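Sun 23 June
By Marleny Lozano
12 comments | Share

3.2 Shelving Order and Retrieval Time in Small Lending Libraries

The survey covered 29 branch libraries in the Prullard district, each holding fewer than 600 titles in its children's section. Staff at every branch recorded how long a returned book stayed on the sorting cart before it was placed back on the shelf. Branches that arranged picture books by author's last name reported longer delays than branches that grouped them by broad subject. The difference was largest in December, when school holidays brought more returns to the desk. 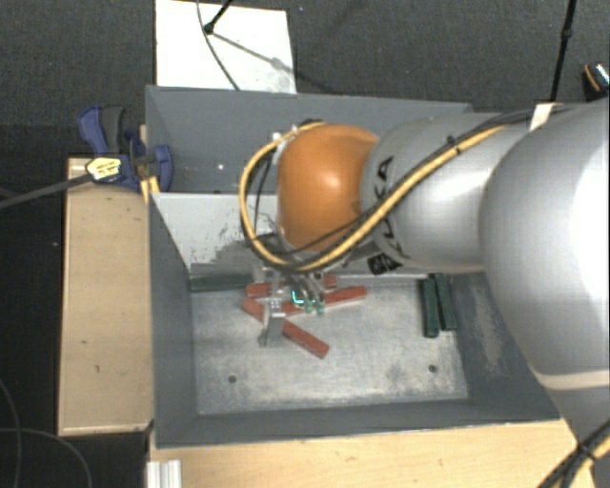 Figure 5. Colored blocks in a gray bin, with gripper.

Subject grouping did carry a cost. Readers who asked for a particular title waited longer at the desk, and staff at the Risteo branch kept a printed list to help them find books that could fit under more than one heading. The Oment branch tried colored spine labels and kept them after the survey ended. Of the staff members who returned the closing questionnaire, 89 percent preferred subject grouping for children under eight and author order for older readers.

These results apply to small collections only. Larger branches use a shared catalog, and their shelving rules are set by the district office. Section 3.3 considers whether the same pattern holds for audio recordings, which were shelved separately at all but two branches.

Related items
Loan Periods and Late Returns in Rural Branches
The Bhutto Reading Room: A Short History
Weeding a Children's Collection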